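Drirnora Community Language Project
Progress report to the Valtonen Fund, second period, to the end of April
Prepared by Malou Nørgaard, project lead

Summary

We are very pleased with where things stand. The evening classes are full, the word list has grown faster than we dared put in the application, and the conversation table in Masley has become the part of the week that people talk about most. One piece of work, the recordings of older speakers, is behind, and I explain below what we plan to do about that.

Evening classes

When we last wrote to you the beginners' class had just started and we were nervous about numbers. It filled within the first fortnight and we opened a second group to take the overflow. Between them the two groups now have about 50 learners on the register. Attendance dipped during the bad weather, as you would expect on those roads, and has come back well.

The learners are a lovely mix. We have parents whose children are picking up the language at school, a few retired people who heard it as children and never spoke it, and a handful who have moved here for work. The last group has surprised us by being the quickest at the sounds — perhaps they have less to unlearn!

Ásdís Holst teaches both groups and has rewritten most of the early lessons as she went along. The old course book starts with the verb tables, and by the third week people were losing heart. Her version starts with greetings, weather, food and complaining about the bus, and the tables come in later when learners have something to hang them on. She has also dropped the written test at the end of each unit and put in a short spoken exchange with a partner.

The teaching room has been a great improvement on the hall we used in the first period. It is quieter, and we no longer have to pack everything away by eight.
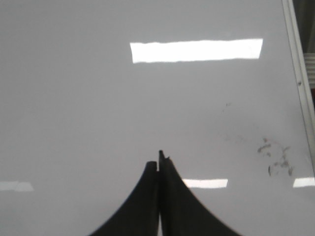 Work surface with the ceiling lights reflected in it.

The word list

This is the news I most wanted to share. The list stood at a few hundred entries when the grant began and it now has 1,799. Each entry has the word, a plain English meaning, at least one sentence showing it in use, and a note of which side of the valley it comes from. Many came out of the conversation table, where someone will use a word, someone else will say that their grandmother had a different one, and off we go for half an hour.

We have learnt to take a gentle line on spelling. In the first period we spent far too long arguing over double letters. We now enter the spelling the speaker prefers, list the others beside it, and leave the decision for the editing stage. The pace picked up straight away.

Farming and weather words are very well covered. Household words are patchy, and we have almost nothing on fishing, so the next round of collecting will go down to the shore villages.

Printed materials

The first reader, Cikuvell, went out to learners in March. It is a set of short stories graded by difficulty, with a glossary at the back. The stories were written by our own learners and corrected by fluent speakers, and I think that shows in the best way, as the people in them sound like people who live here. We have been asked for copies by both primary schools and have agreed to a reprint from within the existing print budget.

Number and counting work has been popular with the mixed-age sessions. The old system for counting sheep and the everyday numbers don't match above a certain point, and families enjoy comparing them.

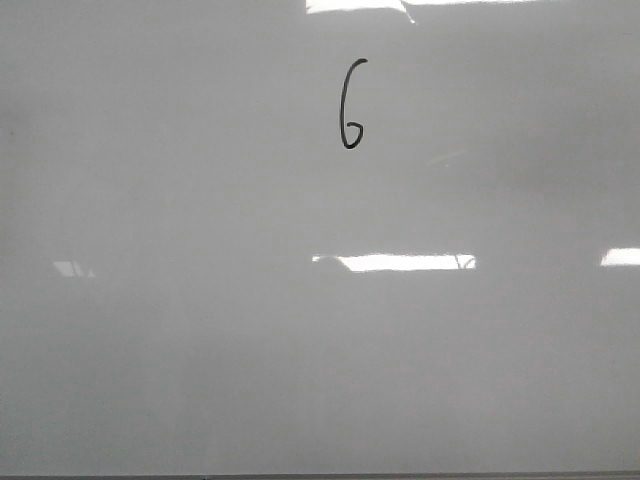 A handwritten 6 on the whiteboard.

Recordings of older speakers

We had hoped to be well into this by now and we are not. Two of the speakers who agreed to take part have been unwell, and a third would prefer to wait until the summer when her daughter is home. We don't want to hurry anyone. The recordings that we do have are excellent, long and relaxed, with a good deal of laughing, and the transcripts are under way.

We would like to move the finishing date for this part into the next period. There is no change to the total cost. The unspent travel money would simply carry over.

Spending

Spending is in line with the budget except for travel, as above, and room hire, which came in slightly lower. The full sheet is attached separately.

Next period

Collecting in the shore villages begins in June. Ásdís will start an intermediate class in the autumn for those who finish the beginners' course, and we expect most of them to want a place. The Masley table carries on through the summer, and anyone from the Fund would be very welcome to come and sit in — there is always cake, and no one will make you conjugate anything.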